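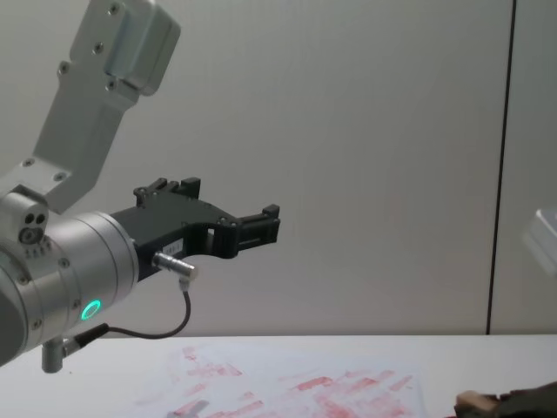 Minutes - Parking and Access Working Group, Tarent Building

Present: Maysoun Najjar (chair), Nizar Khalaf (minutes). Apologies: Rizk Surveyors.

1. Previous minutes
Accepted with one correction: the Sendik lot has 73 spaces, not 80.

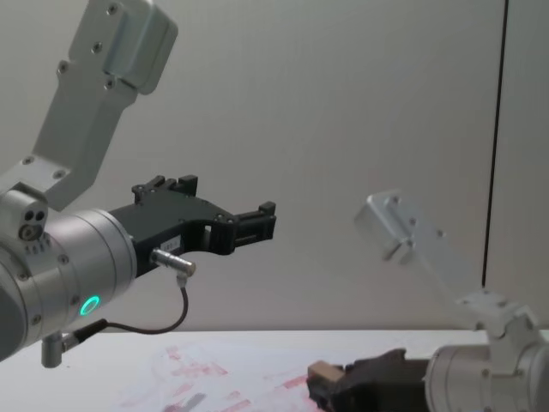 2. Permits
Permits for the Sendik lot expire at the end of December. Renewals go through the front desk. The fee stays at 20 dollars per month.
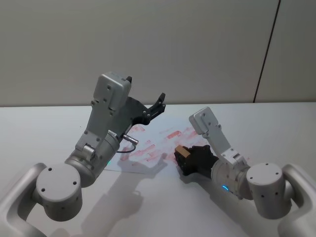

3. Loading bay
Wirero asked for a longer unloading window. Agreed: 2 hours, mornings only. The bay must be clear by noon - late vehicles will be moved to the street side.

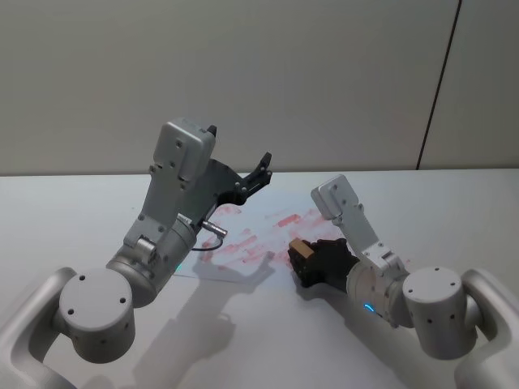
The same limit applies to contractors. N. Khalaf to update the sign and send the new wording to tenants.

4. Other business
Gate keypad code to be changed. Action: M. Najjar.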